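I have a shoebox of thread in my closet, and I've had it since my first year of training. Other people keep concert tickets. Mine is full of expired suture packets, two practice pads with so many holes in them they look like old sponges, and a needle holder with one sticky hinge that I can't bring myself to throw out.

I got it down last October when we moved to the apartment in Cilari (third floor, no elevator, never again) and ended up sitting on the bedroom floor tying knots around the leg of a chair until 2 in the morning. I still love it! I don't know how else to put it. Some people knit, some people do crosswords, I throw square knots onto furniture.

What I wanted to write about, though, is the needle, which gets so little attention for how much of your life it takes up. Everyone asks about the cutting. Cutting is quick. Sewing is where the hours go, and most of sewing is getting a curved needle to sit the way you want it before you've even touched the tissue. You grab it a bit past the middle, closer to the thread end. You check the angle. It's wrong. You let go and grab it again, and it spins on you like a tiny fish, and you mutter something and start over.

My first teacher at Agudelo made us do nothing but that for a whole week. Pick it up, set the angle, put it down. I kept a tally in the back of my notebook because I'm that kind of person, and I got to 1,414 before I lost the notebook on the bus. I was so mad about the notebook. I was even madder that she was right, because by the end my hands had stopped asking me questions.

Then you go from open to working through small ports and it all falls apart again, at least it did for me. The curve is the same curve but you're turning it with your wrist in a way that feels backwards, and the pass from one side to the other is its own little ceremony.

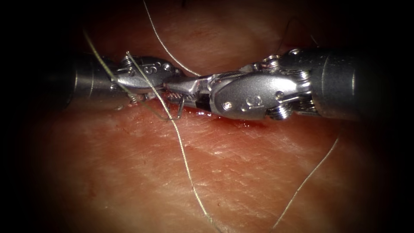

I used to rush that part. I'd want the stitch so badly that I'd snatch at the needle, get it by the point (please don't do that, you'll dull it), and then spend twice as long fixing my grip. These days I slow way down and follow the curve. If the needle wants to go around, let it go around. Pushing it straight just tears things up, and the pad will show you every bit of it.

Anyway, the shoebox is back on its shelf, minus one pad that finally split down the middle. The chair leg still has a knot on it.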